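Call for participants: sorting and placing study
Undbridge Centre for Everyday Tasks

The Undbridge Centre for Everyday Tasks invites adults to take part in a study of how people set out and put away ordinary household and packing items on a marked surface. Sessions will run on weekday mornings and afternoons at the Zalbridge building until November.

Background

The study looks at placing: how people decide where an item should stand, how closely they keep to a marked area, and what they do when an area is already taken. Earlier work by the Centre dealt with shelves and drawers. The present study, known as Rotich, uses a flat surface with no edges or walls, so that participants have only the tape lines to guide them.

What you will be asked to do

Participants work at a side bench, where they are given a set of items and a printed sheet of squares. They set out the items on the sheet according to short written instructions, clear them away, and repeat the task with a different layout. They are then shown the large taped grid and asked to write down where they would place each item on it. Spoken instructions are available on request.

The grid is marked out in blue tape on brown paper or card. The cells are not all of the same size, and participants should not be concerned if a line is uneven or stops short. Cardboard tubes are among the items used.
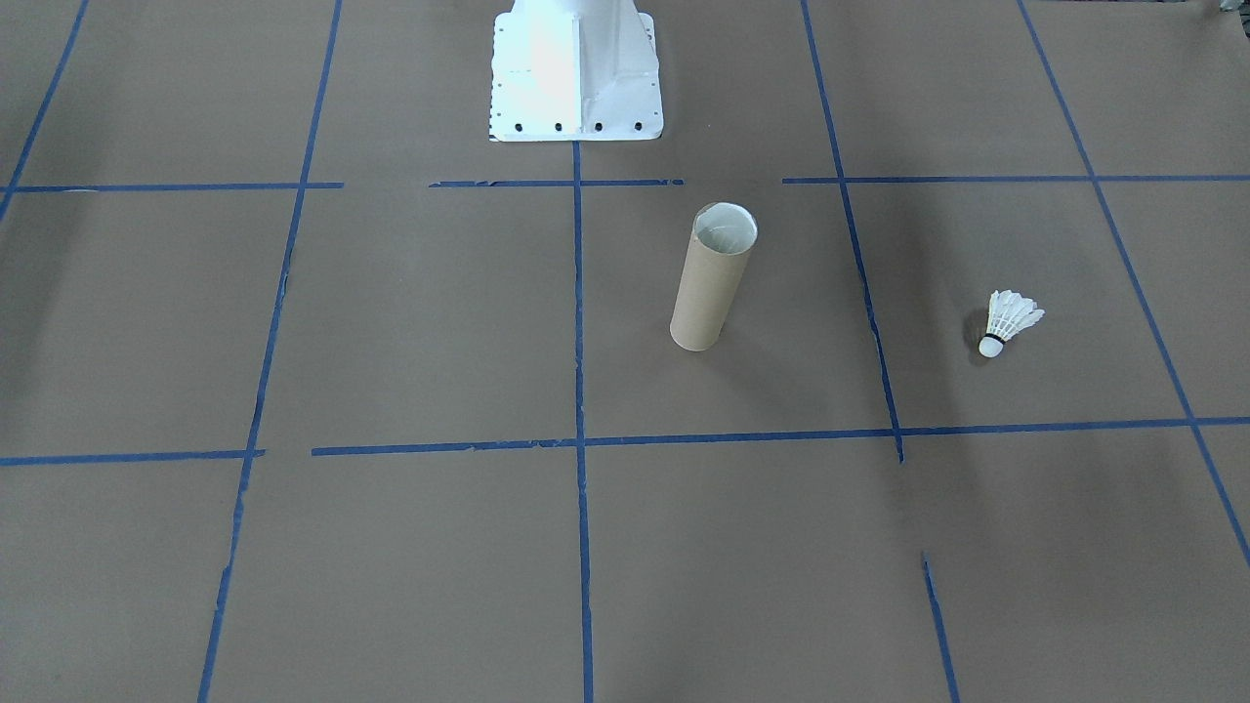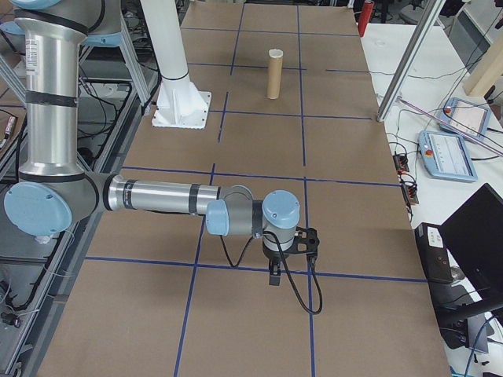

Blue tape lines on the brown work surface at Zalbridge

Who may apply

Applicants must:
be aged 18 or over
be able to stand or sit at a bench for the length of a session
be able to read short instructions in English, or bring someone who can read them aloud
not have taken part in the earlier shelf and drawer study

No experience of packing or warehouse work is needed. The Centre would particularly welcome applications from people who are left-handed and from those who use one hand only – the bench can be raised or lowered.

Time and payment

Each participant attends 2 sessions of 80 minutes, with a break halfway through. A payment of £20 is made at the end of each session. Travel within Undbridge is refunded on production of a ticket or receipt. The total number of sessions available is 870, and places will be offered in order of application.

Your information

Written answers are stored under a number and kept apart from names and addresses. Participants may withdraw at any time without giving a reason and will still be paid for any session they have begun.

How to apply

Application forms may be collected from the Brosto reception desk on the ground floor of the Zalbridge building, or requested by post. Completed forms should state which days are suitable and whether any adjustments are required. Applicants will receive a written reply with a choice of session times.

Notice issued 20 February 2020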